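Plain glasses for everyday water, and are we all just refilling the same bottle?
Kitchen & Table > Glassware

atieno_w
Hello all! I have been meaning to start this thread since August, when we finally cleared out my mother's cabinet and I got to thinking about what we drink our water from. We had stemmed things, jelly jars, a whole row of souvenir mugs, and hardly one decent plain tumbler among them. So I'm after opinions, long ones please, I have a pot of tea going.

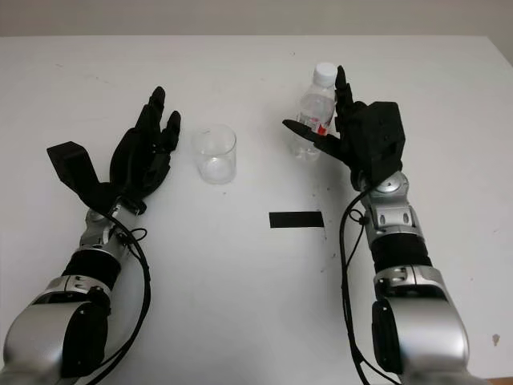
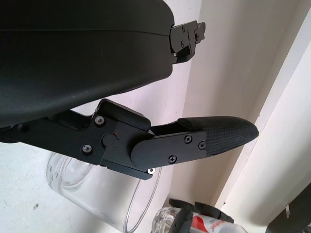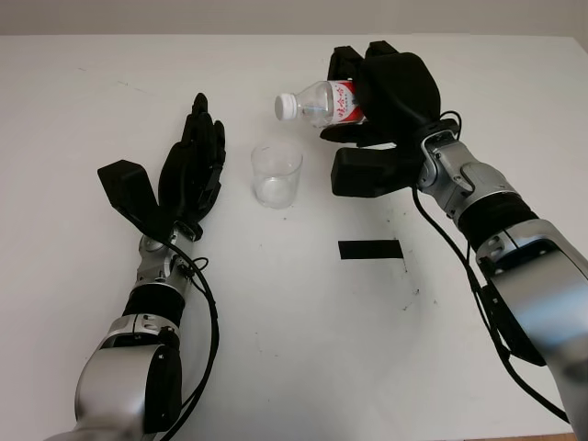 My own feeling is that a water glass ought to be short, clear and heavy at the bottom, and that you should be able to wash it without thinking about it. I bought 8 of the Derow ones to start with and I love them, though my husband says they're too small and he has to get up twice during dinner. What I like is a slightly tapered glass on a white table, the way the tumbler stands there in the last picture with the bottle over it, because you can see at a glance if it needs a polish. Ours usually does! We have terribly hard water, and that brings me to my other question. Do you pour from the bottle at the table, or do you put out a pitcher?

moodley_kitchen
Oh, pitcher, every time. My grandmother would have had something to say about a plastic bottle on the table at supper, even with only the two of us there. We have a tall Giltden one with a lid and I fill it before I start cooking so it has time to chill. I do agree with you about short glasses, though. The tall ones get knocked over in our house, mostly by me, reaching for the salt.

Yhon Montoya
I'm going to disagree a little, in a friendly way. A bottle has a cap, and a pitcher (most of them, anyway) doesn't, and if you have kids or a cat that is a very big deal. I keep two bottles going in the fridge and pour from those. On the glasses, I washed dishes at a lunch place for years and we went through maybe 2,000 tumblers while I was there, and the heavy-bottomed ones chipped at the rim just as often as the cheap ones. Get whichever ones your store will still have next year so you can replace them.

atieno_w
Yhon, that's such a sensible point about replacing them, and I hadn't given it a thought. My sister has been trying to match a set of Tulleys since she broke two at Thanksgiving and she's had no luck at all. How much do your glasses hold, if you don't mind my asking?

Yhon Montoya
300 ml, it's printed on the box. Big enough that I don't have to get up twice, tell your husband.

tulley_fan
Poor Tulleys! They do turn up at estate sales, so your sister shouldn't give up yet. For the hard water I soak mine in warm water with a good splash of white vinegar while I do the rest of the dishes, then rinse and dry them with a linen towel. Cotton leaves fuzz on everything, at least mine does.

moodley_kitchen
I never had any luck with vinegar, I have to say. It took off the spots but the cloudiness stayed put. I think some of that is scratching from the dishwasher and it's there for good.

atieno_w
I'll try the vinegar on two of the worst ones tonight and leave the others alone so I can compare. And I may sneak a bottle onto the table on weeknights, moodley, please don't tell your grandmother.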